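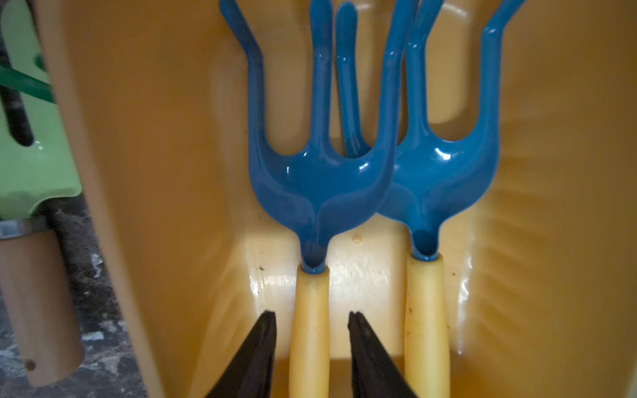 The Tub Theory of Tidying

By Angeliki Psarras

My neighbor Hanan Geagea owns more hand tools than anyone I know with so little dirt. She has a balcony the width of an ironing board, five tomato plants and a rosemary bush that has been dying since June with great dignity. She also has a doctrine, which she will explain to you whether or not you came over to borrow sugar.

The doctrine is that things should stand up. Anything lying down, she says, is on its way to being lost. A trowel in a drawer is lost. A trowel upright in a tub is a trowel. Two cultivators in a tub will get their prongs crossed, and you'll have to jiggle one to free the other, but you will have found both of them, and in Hanan's accounting that's a win.

I used to think of this as harmless. Then I lost the good scissors for the third time in a month, and one Monday evening I went next door and asked her to show me how it was done.

Some background. I live in Otstead, in an apartment with no hall closet, and I have owned organizing systems the way other people own gym memberships. There was the Lambert, a set of nesting drawers that nested so well I could never get the inner ones out. There was the Skasell, a wall rack that came with 151 parts and a booklet without words. I had a label maker. I labeled the drawer I kept the label maker in, and I still couldn't find it.

What these had in common was that they asked me to decide where everything belonged before I put any of it away. Hanan considers this backward. She starts by dumping a few containers on the floor, open side up, and seeing what drifts into them over a week. Then she moves the containers to wherever the drifting happened. The floor stage is not pretty, and she doesn't pretend it is. You step around things. Guests ask if you're moving.

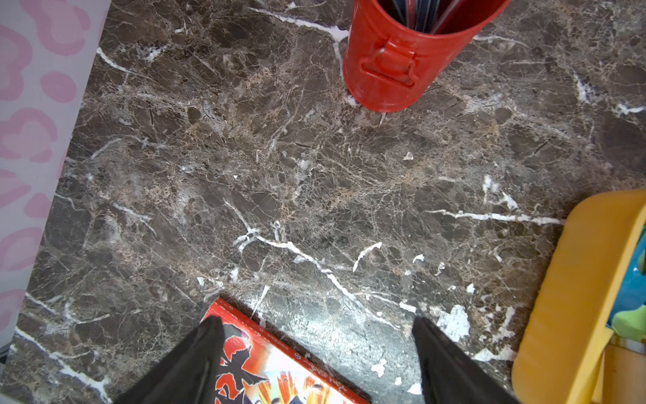
Every system starts on the floor. A red container waits for its permanent address.

Her rules for containers are stricter than her rules for guests. No lids, on the grounds that a lid is a flat surface and will be treated as a shelf by lunchtime. Strong colors, so you can tell someone across the room to put it in the red one. A handle if possible. She distrusts wicker, which snags, and anything described in a catalog as "a storage solution," which she says usually turns out to be a box with a higher opinion of itself.

She is equally firm on price. The most expensive tub she ever bought cost ten dollars, and she still brings it up. When I told her what I paid for the Lambert, she put down her coffee and asked whether it at least came with someone to do the folding. It was 200 dollars, and no.

I took the method home and gave it an honest try. The kitchen gave in first. Spatulas and wooden spoons went upright into a crock and have stayed there, like a bouquet from someone with no imagination. The bathroom took an afternoon. The garden things, by which I mean one trowel and a pair of gloves I bought in a hopeful spring, went into a tub by the door and looked so professional that I bought a fern.

Paper was harder. I'm a person who keeps paper: school notebooks, instruction booklets (see Skasell), thin books I mean to read on trains. For years it lived in stacks, and the trouble with a stack is that you only ever own the top inch of it. Everything under that is geology.

Hanan's answer was to stand it all in a bin, spines up, and stop when the bin was full.
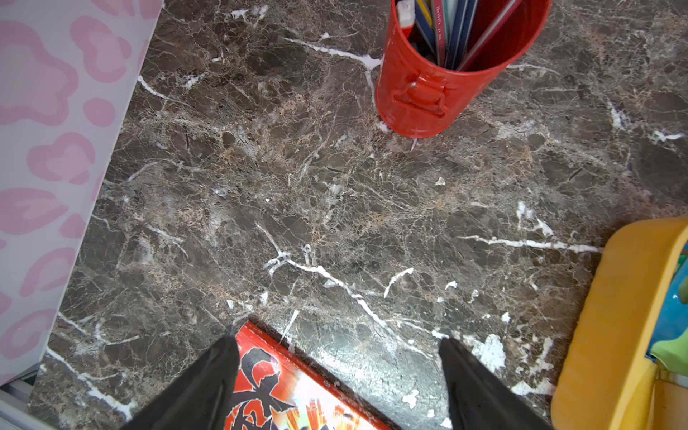 "And the ones that don't fit?" I asked.

"Those are the ones you read next," she said, "or you give them to me."

I have given her four so far. She has started two, and I've noticed that the others are lying down on her windowsill, which I haven't mentioned because I am saving it.

There are limits. Hanan's approach does nothing for socks, which can't stand, or for cables, which can stand but won't. It doesn't scale either. A shop downtown called Prenduvero claims to stock 1,000 kinds of container, and I walked through it with her on a Saturday, expecting rapture. She lasted one aisle. Too many lids, she said, and who needs a bin for bins? She bought a single yellow bucket on the way out and carried it home empty on her arm like a purse.

As for me, the scissors live upright now, handles in the air, in an old mug next to the phone charger. I've lost them once since. They were in Hanan's apartment, standing in a tub, and she wanted to know why I hadn't looked there first.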